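Playtesters and a quest writer wanted for Salian, a party-based fantasy RPG 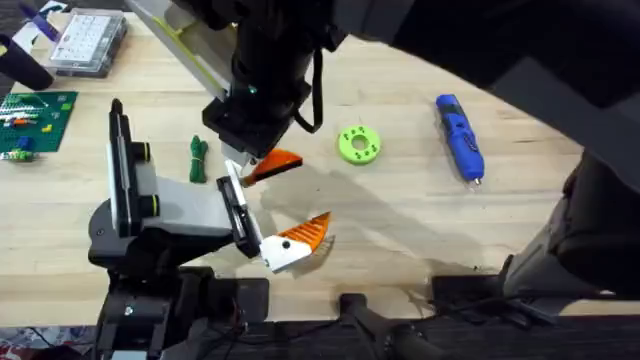

Two arms over the butcher-block table.

Salian is an old-fashioned, turn-based role-playing game for people who like reading every signpost and opening every barrel. You lead four exiles out of the flooded city of Benine and into the hill country of Jurnier, where three rival houses are quarrelling over a pass none of them can hold. You can serve one of them, cheat all of them, or wander off to see what's living in the salt caves. (Plenty is living in the salt caves.)

The whole map is finally joined up and playable from the first boat to the last door, and we're thrilled with how it feels to walk across it. Now we need people who haven't been staring at it for years. We have places for 100 playtesters, and we also have one paid writing post. Details of both are below, so please read the bit that applies to you before you get in touch.

PLAYTESTERS

The test starts in November and runs until we've stopped finding things that break. You'll get the full game, not a slice of it, and you can play at whatever pace suits you. A fast player who skips the side quests will see the ending in a few evenings. Somebody who talks to everyone will take a lot longer, and we want plenty of both.

We're especially keen to hear from:

People who have never finished a game like this. The opening chapter in Benine has to teach you magic, lockpicking and the ration system without burying you, and we can't judge that any more.

People who have finished far too many of them. Dilruba Hettiarachchi balanced the fights, and she would love you to find the horrible combination of spells that flattens the Dradari in a single turn. She knows there is one. She thinks there may be several.

People who play with the keyboard only, or with large text, or with the sound off. All three should work from start to finish. If you get stuck anywhere, that goes to the top of our list.

People who play nasty characters. Most of our testers so far have been terribly polite to the villagers, so the darker routes have hardly been walked.

You'll need a computer running Windows or Linux. It needn't be new - the game runs happily on a ten-year-old laptop. There's no Mac version yet, sorry.

What we ask in return is a short report after each chapter and a saved game whenever something goes wrong. Reports can be as scruffy as you like. "Talked to the ferryman twice and he gave me his boat both times" is a perfect report. Please keep the plot to yourself until release, though you're welcome to tell people you're testing and whether you're enjoying it.

Testing is unpaid. Every tester who sends in reports for at least 3 chapters will get a free copy of the finished game and their name in the credits (or a made-up name, if you'd like to be remembered as Grommel the Unwashed).

QUEST WRITER

This is a part-time, paid, freelance post, working from home. Salian has 649 named characters, and 396 of them still say the same thing all the way through the game, even when their town has changed hands or been set on fire. We'd like you to help us fix that.

You'd be working with Zarmeena Jafri, our lead writer, on new conversations for the middle chapters, plus a handful of small quests in the Dradari lands. The Dradari are the marsh people east of the pass. They trade in debts, they never use a person's name indoors, and they're great fun to write once you've got the hang of how they argue.

You should be able to write short. Our dialogue box holds four lines, and the best characters in the game rarely fill it. A sense of humour helps a lot, and so does a tidy mind, as every conversation depends on what the player has already done. You don't have to be a programmer. Our script format is plain text with a few tags, and Kedir Seyoum, who wrote the tools, will take you through it on your first day.

Published work is welcome but we don't require it. Home-made modules, interactive fiction, tabletop adventures you ran for friends and then typed up - we'd be delighted to read any of it.

We talk as a group once a week, at 4 pm UK time. Apart from that call, your hours are your own.

HOW TO APPLY

Testers: fill in the form on our Testing page. Tell us what machine you have, the last role-playing game you gave up on, and why you gave up on it. Ignacio Crenshaw reads every form and will write back either way.

Writers: use the Contact page and put "Quest writer" in the subject line. Attach one sample of up to two pages, and a conversation of no more than twelve lines in which a toll-keeper refuses to let somebody cross a bridge. The toll-keeper mustn't mention money. Vasylyna Holovko will send the rates and a draft contract to everyone we invite to a chat, so you can look them over before we speak.

You can apply for both, but please send them separately. Both lists close at midnight on the last day of the month before testing begins.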